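My washing machine drowned the kitchen in April, and I've been on hold to Pralix more or less ever since.

I exaggerate, but only a bit. The first woman I spoke to was lovely. She took down everything (the lino, the skirting board, the bottom drawer with all the tea towels in it) and gave me a claim number ending in 3352, which I wrote on the back of my hand and then on the wall, the wall being ruined already. She said someone would ring. Someone did ring! He asked whether I'd like to add pet cover.

After that it got strange. Every letter I had from them was dated the day before I'd last phoned, and every one answered a question I hadn't asked yet. I'd open the envelope and read that yes, mould did count, and an hour later I'd be in the hall cupboard going, oh, is that mould? 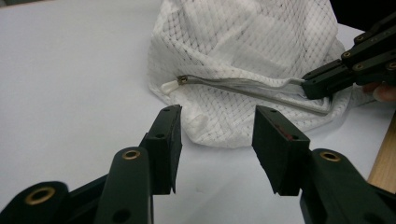
So I started keeping the letters unopened, in a shoebox on top of the fridge. I had 32 by the end of summer. My sister said that was mad and I should go to the ombudsman, and I said I'd think about it, and next morning there was a letter on the mat, thicker than the others, and I knew perfectly well what it was about.

I rang them instead. Ninety minutes of pan pipes, then a man with a cold.

"I've got you down as settled," he said.

"I'm not settled," I said. "I'm standing on bare concrete in my slippers."

"It says £3000, paid and closed. You were very pleased, it says. You sent us a card."

I told him I'd never sent a card to an insurance company in my life. He sniffed and went off to look, and came back and read it to me. It was my sort of thing, I have to admit, too many exclamation marks and a joke about armbands. I asked him when I'd posted it.

"September 9, 2026," he said.

I looked at the calendar by the cooker. Then I put the phone down on the worktop, still going, and went to see if I had any stamps.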